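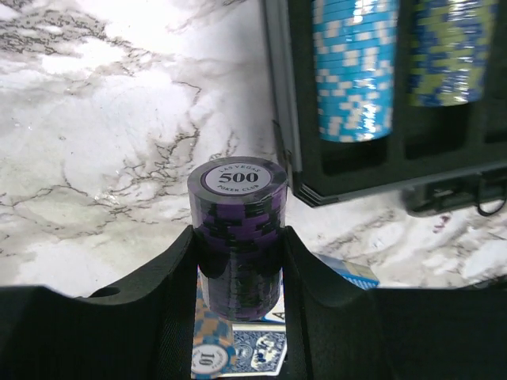

How to clean poker chips and put them back in the case without mixing them?

posted by Gakdale

Hello all. I have a set of poker chips in a metal-edged case with black foam inside. We play with it at the club in our building, and after one long evening in October the chips became sticky on the edges, I think from crisps and lemonade. The purple 500 ones are the worst, because everybody likes to play with them in the hand while they are thinking.

I have two questions. First, can I wash them in water? They have a printed white circle in the middle and I am afraid that it will come off. Second, how do you put the stacks back in the foam quickly? When I lift a stack from the table it bends in the middle and half of it falls down. Our table top is marble, so it makes a terrible noise and I am also worried for the edges of the chips.

Thank you in advance, and sorry if this was asked before. I searched but I found only topics about casino chips for collectors.

Cadi Jenkins
member, 351 posts

Please do not put them in a bowl of water. I did this with my first set and the paper circles lifted at the side after one night. Some sets have the print directly on the chip and these are safer, but you cannot always know from looking.

What I do now: a soft cloth, lukewarm water and one drop of washing-up liquid. Wring the cloth well, so it is only damp. Hold the chip by the faces between thumb and finger and turn it, so the cloth goes round the edge. For the face, wipe only the coloured ring and leave the middle alone if it is not dirty. Then lay them flat on a towel and do not stack them until the next morning. An old soft toothbrush helps if there is dirt in the edge pattern.

It is slow work. I do 24 chips, then I have a tea, then I do the next ones.

For the stacks, make them shorter. Hold the stack low, with the fingers on two opposite sides, and press evenly. If you hold only the top part, the bottom chips stay on the table or slide out. Also put a towel or a piece of felt on the marble while you sort. The noise is much less and the chips do not run away.

Olenden
member, 23 posts

just use baby wipes, never had a problem

Hennessy
member, 1,221 posts

I agree with Cadi about the bowl. With baby wipes I would be careful - some of them leave a film and after that the chips slide on each other, so your stacks will fall even more.

For the case I can add one thing. Lay the case open beside you on the same table, with the slots pointing towards you, and fill one slot completely before you start another colour. Tip the stack on its side while it is already over the slot. If the foam is tight, put in the last chip separately and push it with the thumb. And check that the foam is dry before you close the lid, otherwise it will smell.

Gakdale

Thank you, this is very useful. I tried the damp cloth on two of the purple ones and the print is still fine. I will do the rest at the weekend. Does somebody know if the foam can be vacuumed? There are crumbs in the slots also.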